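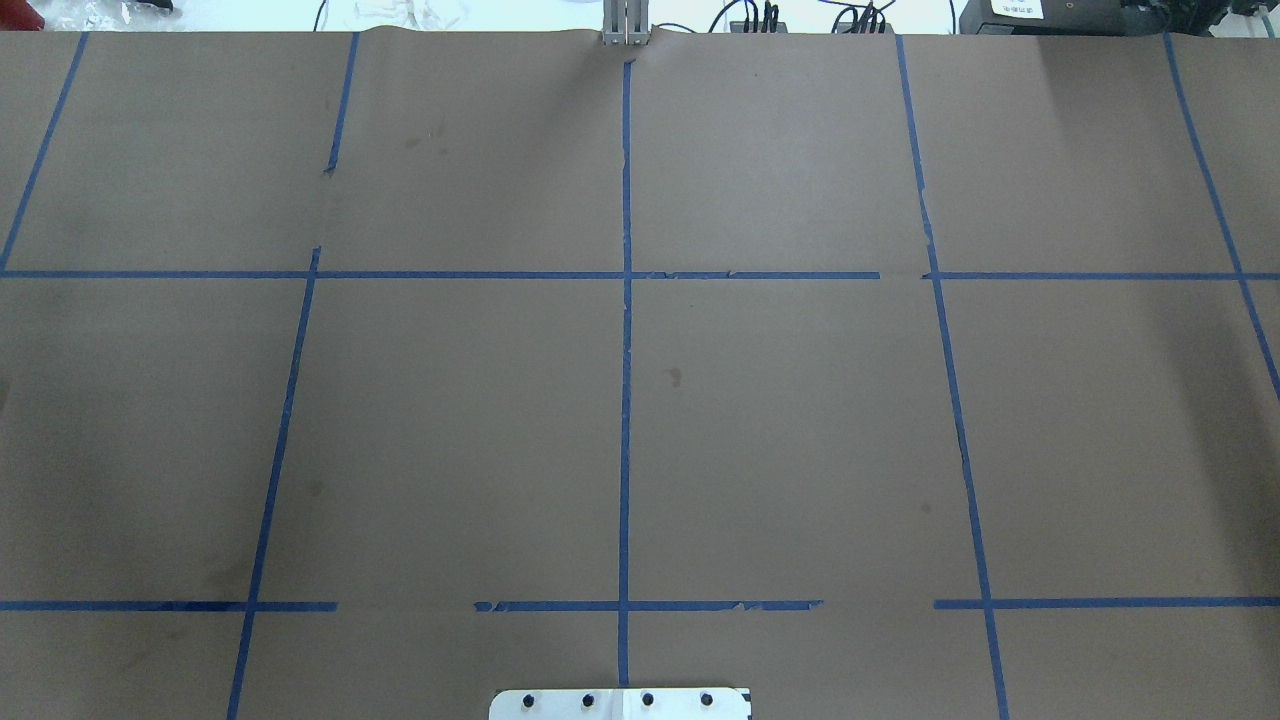 Mercy Mwakalinga starts work at 7 in the morning by laying a strip of blue tape back down where it has lifted. Then she sits, takes hold of the two hand controls, and shows a robot how to fold a dish towel.

She will do it again and again until lunch. Each try is recorded, the good ones are kept, and the robot is later trained on what she did. By the end of one Wednesday in April she had 147 usable folds, a good day by the standards of the shop.

The shop is Dranari, a small company on the second floor of a former shoe warehouse. It teaches robot arms to do light handwork for other businesses: sorting, folding, packing, putting lids on things. Its current customer is Gravness, a linen service that washes towels and napkins for restaurants and wants some of the folding done by machine on the night shift.

"People ask me if I write code," Mwakalinga says. "I don't. I worked in a hotel laundry for nine years. They hired me for that."

47 shares

The job goes by different names. On her contract it is "demonstration operator." In the building everyone says "driver." There are six drivers at Dranari, and none of them had touched a robot before being hired. Training takes two weeks. The first is spent moving wooden blocks from one square of the table to another, which most people find dull and a few find impossible.

The squares matter more than a visitor would guess. The work surfaces are divided with blue tape into large cells, and before each try a driver is told which cell the towel should start in. If every towel started in the same place, the robot would learn that place and little else. Move the towel over by the width of a hand and it would reach for where the towel used to be.

"We learned that one the expensive way," says Xóchitl Robles, who runs the floor. Her first batch for Gravness was 928 folds, nearly all of them started near the center line because that was the most comfortable reach. The trained robot did well on the center line. Off to the side it pinched at bare table.

Robles threw out most of the batch and brought in the tape. It was meant to be temporary. Lilian Nyaga, the engineer who turns the recordings into a working program, offered to have proper lines printed on the tables, and the drivers voted against it. Tape can be pulled up and moved when a job changes. It tears, and pieces get patched with shorter pieces, and there are gaps where a strip came away and no one filled it in. Nyaga has stopped minding.

"I wanted it neat," she says. "But the restaurant laundry isn't going to be neat. If a torn bit of tape throws the robot off, I'd like to know that now."

She feels the same way about stains and shadows. The blinds stay up all day, so the light on the tables changes from morning to evening, and the recordings change with it.

Driving is harder than it looks from across the room. The controls carry no feeling back to the hands, so a driver can't tell by touch whether a grip has caught one layer of cloth or two. They have to see it. Mwakalinga watches the edge of the towel for a small lift on one side. New drivers squeeze too hard and move too fast, then stop in midair to think, and the stops are a problem of their own. A robot trained on a hesitant driver will hesitate.

"It picks up your habits," says Imani Muli, who joined in the winter after several years as a school bus dispatcher. "I used to tap the towel twice before I grabbed it. I didn't know I did it. Then we ran the trained version and it tapped twice."

Nyaga played the clip at the staff lunch. Muli spent the next few days learning not to tap.

There is another way to show a robot a task, and Dranari uses it for some jobs. The driver stands next to the arm, takes hold of it, and moves it through the motion by hand. Muli prefers this for lids and jars, where the angle of the wrist counts for a lot. For cloth it works poorly - a person leaning over the table blocks the cameras, and two arms are a lot to push around at once.

The drivers are paid by the hour. Robles tried a bonus for each accepted fold and dropped it inside a month. The count went up and the folds got worse. Now the only target is for the whole job. For Gravness it is 1328 accepted folds, spread evenly over the cells, and when I visited the board by the door read 949.

Subira Athumani, who owns Gravness, came by that afternoon to see what she was paying for. She watched Mwakalinga do four towels, then asked to try. Her first ended up in a heap. Her second was close to a rectangle.

"My mother could do one of these in three seconds," she said, handing back the controls.

Athumani says she has no plan to cut her day staff. The night shift has been short of people for two years, and towels that should be folded by dawn are still in carts at 9. Whether that stays the plan is a question the drivers talk about among themselves. Mwakalinga still has friends at the hotel laundry, and not all of them like what she does now.

"I tell them my hands hurt less," she says. "That's true. I don't have a better answer for them yet."

She checked the sheet for the next cell, far left, set a towel down in it with one corner turned under, and went back to her chair.

12 comments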